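Clostelura stockroom, the February sort
Goodall building, ground floor

Quick page, no time for a long one. Two tables of returns and leftovers to get through before the van for Grivusby, so boxes open everywhere and tape on everything. Started at 8, finished well past lunch. Most of the gallery text got written standing up, sorry for teh spelling.

How we sort, for anyone new: clothes and bags in one box, hard stuff in another, anything with a missing partner in the crate by the door. Flaps stay folded out till the box is full. Label goes on last, on the short side, never the top. Tops get stacked on and then you're shifting 6 boxes to read one.

Table one, mid-morning. Two cardboard boxes on the go, side by side, flaps out flat. Dark navy fabric thing in one, a long curved black thing in the other. Plenty of room in both still.
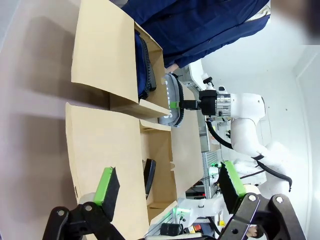

Narna branch wrote in to say they gave up on mixed boxes last winter and now do one kind of item per box, even if it goes out half empty. Fewer crushed zippers, they said, and the unpacking at their end takes half the time. They'd like us to try it on the next load. They also asked for paper between layers, the plain brown kind.

Fair enough on the paper. We have a roll, 700 feet, barely touched, it lives under the sink for some reason. Half empty boxes I'm less sure of, the van charges by the box and Grivusby only has shelf space for so many.

Maybe a middle way. Clothes alone, everything else can share. Will put it up on the board and see who grumbles.

Things still wanted: 3 tape guns that work, fat black markers, more of the small boxes (the big ones get too heavy, and then the bottoms go). Flat ones are fine, we can fold them ourselfs.

Odd ones crate is nearly full again. If you took home one of something by mistake, bring it back, side door's open until 4.

Next sort is when the next load comes in. Wear layers, the heater only reaches table two.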